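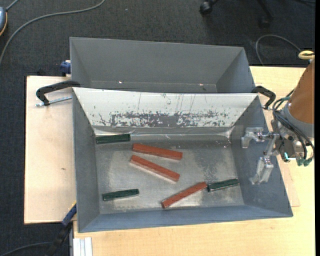
Repainting the inside of a metal block bin

A bin with sloping walls takes most of its wear on the lower half of each wall and on the floor. Blocks slide down the slope, hit the bottom, and are dragged back up when they are taken out. Paint goes first at the base of the wall, then in a ragged band above it. Bare steel on the floor scuffs and turns cloudy but generally needs no coating.

The method below covers one painted wall and the seam where it meets the floor. It assumes an enamel finish over mild steel. Galvanized bins need a different primer; see the note at the end.

What you need

Masking tape, 1 inch
Plastic scraper
Abrasive paper, 120 and 300 grit
Degreaser and lint-free rags
Metal primer (I use Vonda gray)
White enamel, satin or gloss
2 inch brush or a short-nap roller
Foil tape for the seam
Gloves, and a respirator for the sanding and painting

Emptying and sorting

Take all the blocks out before starting. Sort them by length as they come out, long ones in one tray and short ones in another. Wipe each block with a damp rag and check the corners. A block with a chipped corner will cut fresh enamel the first time it slides, so break the sharp edge with 300 grit before it goes back.

Preparing the wall

1. Brush out the bin and vacuum the corner seams.

2. Lift the old tape at the base of the wall. Creased tape comes off in strips; warm it with a hair dryer if it tears. Remove the adhesive with degreaser.

3. Scrape the edges of the worn patches. Anything that lifts under a plastic scraper has to go. Do not use a steel blade, which leaves grooves that show through two coats.

4. Sand the patches with 120 grit until the step between paint and bare metal can no longer be felt with a fingernail. Thin vertical scratches in sound paint only need 300 grit.

5. Degrease the whole wall and let it dry for an hour.

Priming and painting

1. Mask the floor and both side walls. Run the tape into the corner seams and press it down with the scraper.

2. Spot-prime the bare areas, overlapping the old paint by half an inch. Leave overnight.

3. Sand the primer lightly with 300 grit and wipe off the dust.

4. Apply the first coat of enamel to the full wall, top to bottom. Keep it thin at the base, where it tends to pool.

5. Apply a second coat after 16 hours. Pull the masking while this coat is still tacky.

Sealing the seam

Allow three days before taping. Cut the foil tape 2 inches longer than the seam, center it on the joint, and work outward from the middle with a rag. Trim the ends. Small creases are harmless, but a raised one will catch the end of a block and should be slit and pressed flat.

Refilling

Give the enamel a full week. Lay the blocks flat on the floor by hand for the first few loads and do not tip them in from a tray.

Notes

Galvanized steel: replace the primer with an etch primer and skip the 120 grit, which cuts through the zinc.

Elli Vuorinen tried a Husar two-part epoxy in place of enamel. It resists sliding wear better but chips in larger flakes and is harder to patch.

Last revised November 2021. Corrections to Flynn Pryor.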